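Undness Community Help > Workspaces and benches > Aluminium framing

How do you stop a long row of framed bays looking like a cable jungle?
Posted by trerura_bench, February 19, 2020

Hi all, bit of a rush this as I'm meant to be ordering parts tonight. We're putting in a row of aluminium profile bays down the middle of the room at Trerura, 11 of them, each 900 mm wide, desks along one side with monitors and laptops. White panels on the bays. First three are up and allready the cables are winning. Loops hanging off every rail, can't get a cloth in, and the panels throw the ceiling lights straight back at whoever's sat at the desk.

So. Cable trays or clips? Do I run everything high or low? And is there anything cheap for the glare. Budget is small, think 95 quid left for bits after the panels. 

Éabha Breathnach
Did almost the same job two years ago, longer room. Clips first, trays later if you've money left. The profile has a slot down every side so use it, get the push-in cable binders that twist and lock in the slot. Bag of them is cheap. One every 300 mm or so on the uprights, more on corners.

Run mains low, data high, keep them on different uprights. Dont mix them up because you're in a hurry, I did and had the lot out again in March.

Coils: if a cable has to have slack, make ONE coil, hang it on the outside of the bay at the same height every time. Doesn't matter if it's pretty. Same height is what makes a long row look tidy when you stand at the end of it. Velcro not zip ties, you will be changing things. And label both ends before it goes in the rail. Masking tape and a marker is fine.

Glare, turn the desks if you can so the screens are side on to the panels. If not, matt film on the panels at head height only, no need to do the whole sheet.

Coughlan
trays. just get trays. clips look ok for a week

randia_mick
Bit of both tbh. Tray along the top rail only, full length, everything drops down from it into the bay that needs it. Ours came to 1,418 mm per section which was a daft length for our bays, lots of sawing, so measure before you order and check where the joins land. You want joins on an upright.

File the cut ends!! Sleeve of my good jumper went on one.

Also leave more room behind the monitors than you think. We had the desks tight up to the frames and you couldn't get a hand to the back of a screen without moving someone. Pulled them out by a chair's width and much better. Can't help on glare, ours are grey panels.
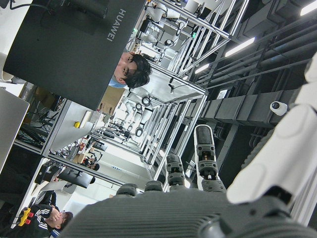 Long row of aluminium bays with the desks alongside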